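Wangate Makers Board > Good practice > Pad checks and bench rules for hand-held grippers

tatu_magesa
Hello all, and sorry in advance for the length! I'm rewriting our bench sheet and would love opinions. My first rule is to look at both pads before anything gets picked up.
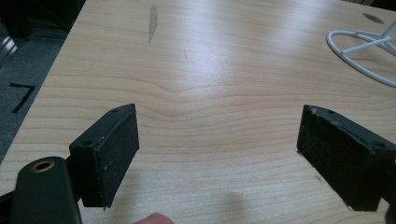

I'd like lint brushed off every 24 picks and the pads swapped at 300, scuffed or otherwise -- a fixed number saves arguing.

fdijkstra
Lovely to see this written down, Tatu, but I can't agree on 300. Felt and foam wear so differently. Ours at Temba were happily going at 400, and I'd go by how they look.

nafula_o
I'm with Tatu on the number, Frans (sorry!). My own plea is for a rule on cloth things: grip next to the knot and leave the elastic alone.

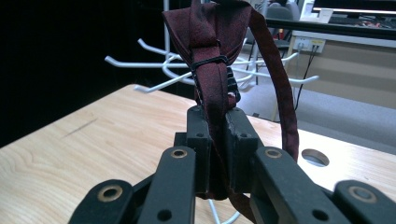 We lost 11 runs in September to stretched straps, and I was the one who had to redo them, bless me.

tatu_magesa
Oh, that's going in, thank you. I'd also ask for one item out at a time, and both grippers kept low over the near edge at the start. 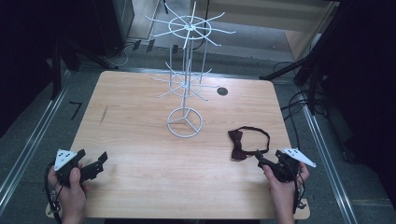
Bow tie and rack on the table, a gripper in each hand

fdijkstra
Fine by me. Could we add that spare cable comes off the bench first?

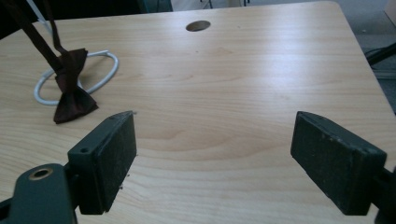

Bow tie hanging by its straps, white cable behind

nafula_o
Yes please! And Tatu, do put "300 or visibly worn" and let Frans have half of it.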